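The Long Way to an Ordinary White Wall

When I moved to Mestmont, the apartment had yellow walls. The landlord told me I could paint them if I paid for the paint, and I thought this would be a matter of one weekend. I wanted white. I went to the shop on the corner and asked for white, and the man behind the counter asked me which one.

I did not understand the question. In my first language we have one common word for white, and we use it for milk, for snow and for shirts. He put a fan of paper cards in front of me and opened it slowly, like a card player. There were 219 cards in it, and all of them were white.

I took the fan home and it stayed on my kitchen table from January until the spring. During that time I stopped being a person who wants to paint a room and became a person who reads about paint.

Most of what we call white paint gets its color from one mineral powder, titanium dioxide. It came into common use only in the last century. Before that, painters and builders used white lead, which covers very well and is poisonous, or zinc white, which is safer but thinner on the wall. In the country they used lime. My grandmother's house was limewashed every spring, and I remember that you could not lean on it in a dark coat.

Pure titanium white is rather cold. Very few people want it at home, although many believe they do. So the makers add a very small quantity of something else, such as a little black, ochre, red or raw umber. The quantity is so small that you do not see a color in the can. You see it only later, on the wall, in the evening, when it is too late to return the can.

The paint works at Dotley, a short train ride from my apartment, lets visitors in if they write a letter first. I wrote the letter and received a kind answer in two lines. The building is older than I expected, brick outside and very clean inside, and the person who showed me around had mixed whites there for most of her working life. She did not want her name in a magazine. She said that customers complain about white more than about all other colors together, and that she considers this fair.

In her office there was a ledger with the recipes of the house, written by hand in the early years and typed afterwards. It has 2283 entries. Many are the same white under another name, made again for a hotel or a hospital that wished to have its own. I asked if I could copy one of them, and she closed the book politely.

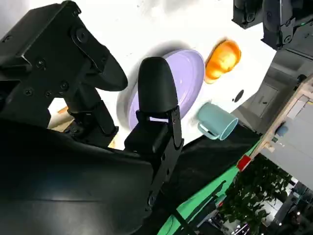
White is difficult to judge because the eye corrects it. If you sit for an hour in a room lit by a warm lamp, your brain decides that the brightest large thing around you is white, and it moves all the other colors to agree with this decision. The surroundings do the rest of the work. A white surface with black metal and a glossy black housing close to it, as in the photograph, is read as white immediately, and hardly any reader will stop to ask if it is a little gray or a little blue. Put a sheet of good writing paper next to the same kind of surface and the doubt begins. Decorators know this well. They will tell you to choose the white after the sofa, and never before it.

The direction of the window matters too. In the northern half of the world, a room that looks to the north receives mostly the light of the sky, and this light is blue. A cold white in such a room becomes the color of skimmed milk. A room to the south forgives nearly everything until late afternoon, when a white with some red in it may turn pink. My living room looks to the east, so it has a beautiful hour at breakfast and after that it must live from memory.

At Dotley they advised me to paint large pieces of cardboard and to move them from wall to wall during the day. Small samples always look darker than you expect against a bare wall, they said, and if the old wall is yellow, the sample will seem to be blue even when it has no blue in it. I made four boards. I carried them around the apartment for two weeks, and my neighbors across the yard could see me doing it.

Then there is the matter of names. The firm of Tavares sells its whites under the names of fabrics and breads. Vandgate, which is cheaper, uses only numbers, and I came to like this very much. Nobody becomes sentimental about a number. A friend of mine chose a paint because it was named after a kind of linen her mother used to have, and she has disliked her hallway ever since — but she will not repaint it, for the sake of the name.

I bought Vandgate 1468. It has a little umber in it and possibly some black, and on the can it is described as suitable for ceilings. I used two coats in the living room and three in the corridor, where the yellow was stronger and came back through the first two like an old stain.

The fan of cards went back to the shop on the corner, with a coffee ring on the cover. The man at the counter asked me which one I had taken in the end. I told him, and he said that for a room to the east he would have gone one card warmer.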